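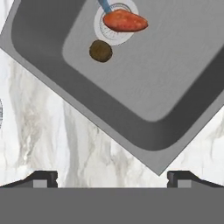 Burnham, 3 November 2018

Smelly kitchen drain, only in the morning?

Hi all! My sink drains fine, but every morning there's this rotten-egg smell (worse after a weekend away). I've done baking soda and vinegar three times now – no change. The house is on Ogbonna, pretty old, and I'd like to try everything cheap before I pay a plumber. The last one wanted $301 just to take the trap apart. Any ideas?
Ülle Eglītis
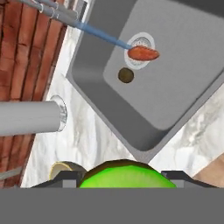
Arnar Snorradóttir
Skip the vinegar. Put a bucket under the trap, undo the two big nuts by hand and scrub the inside with a bottle brush. Mine was full of gray slime. New washers were 60 cents each at Walwood. Run the hot tap a good while afterward and check for drips with a dry paper towel. If it still stinks, smell the overflow too, if your sink has one – gunk loves it in there.

SarkemportSteve
could be your water heater. does the hot water smell by itself? fill a glass and take it outside

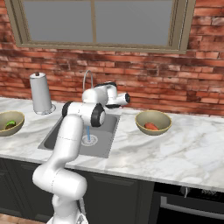

Stainless sink, marble counter

Ülle Eglītis
Glass test was fine, so I'm doing the trap tonight. Thanks, both of you!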